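Filed under: Short fiction

The Brick Room

When Si-eun came back to the old printing works in Grurkau, she did not take off her coat at first. She wanted to see if the room would know her. It was a foolish thought, and she was glad that Lahcen was still on the stairs and could not read her face.

The brick wall had stayed. Her father used to say that it was the only honest wall in the building, and every May he put his palm on it to feel if the winter had left.
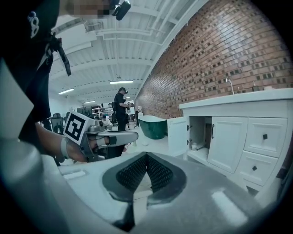 "They painted the ceiling," said Lahcen behind her. He was breathing heavily. "Before, it was brown from smoke. You remember?"

She remembered. She remembered also the noise, and how her father, Man-sik Son's best typesetter, had shouted good morning to more than fifty people and received only nods. Now there were desks, and people were busy with their own work, and the lights hummed in a way the old ones never did.

"Do you want to ask them?" Lahcen said.

In her pocket she had the letter, two pages, folded very small. Her father wrote that he had pushed something into a gap between the bricks, low down, on the day the works closed. He did not write what it was.

"Not yet," she said — and her voice was smaller than she wished. "Let them finish first."

She buttoned her coat again and leaned her shoulder against the wall. It was still cold.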